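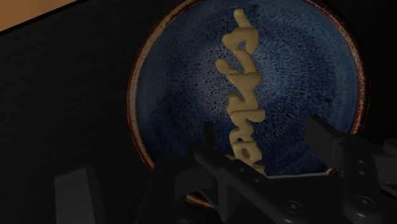

Flostport ganha percurso pedonal pelo bairro velho. Abre a 2023-02-17, da antiga alfândega até ao miradouro do Sarkar, 14 paragens, entrada livre. Uma das primeiras é a rua dos oleiros, onde ainda se vende loiça de mesa: taças redondas e baixas, vidrado azul-escuro salpicado, borda castanho-avermelhada de toque áspero, como a que abre esta notícia. Quem quiser comprar que vá de manhã, à tarde metade das lojas fecha.

O traçado é da Tolovel, empresa de visitas guiadas que já fazia o circuito do porto. Demora 2 horas a passo normal, mais para quem pára a fotografar (quase toda a gente). Piso de calçada, uma subida puxada antes do miradouro. Carrinhos de bebé só até ao largo da fonte.

Sinalização nova, placas em português e inglês. Faltam ainda duas, prometidas para "os próximos dias". Mapas em papel no posto de turismo, tiragem de 4,000 exemplares, grátis.

"Queríamos que as pessoas saíssem da marginal", diz Sunil Sheikh, coordenador do projecto. "O bairro está a dez minutos do cais e os visitantes nem sabem que exsite." Pormenor: o edifício da alfândega esteve fechado ao público até novembro, agora visita-se o rés-do-chão e o pátio. O andar de cima, não.

Para comer, várias tascas ao longo do caminho. Sopas, massas, peixe do dia. Serviço em taça de barro vidrado em quase todas.

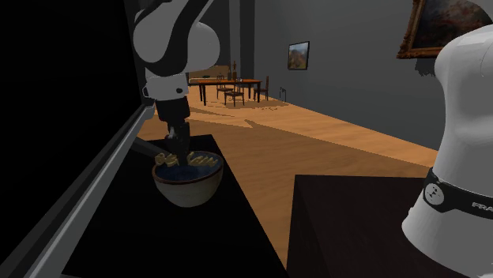

Visitas guiadas e transportes

Grupos com guia saem da porta da alfândega, de manhã e a meio da tarde. Máximo 180 pessoas por dia, reserva obrigatoria no balcão da Tolovel. Sem guia não é preciso marcar nada.

O autocarro da Jevow pára junto ao cais. Estacionamento difícil, ruas do bairro só para moradores. No regresso dá para descer do miradouro pelas escadinhas, mais curto, mas com chuva escorrega muito.

Início | Notícias | Passeios | Onde comer | Agenda | Contactos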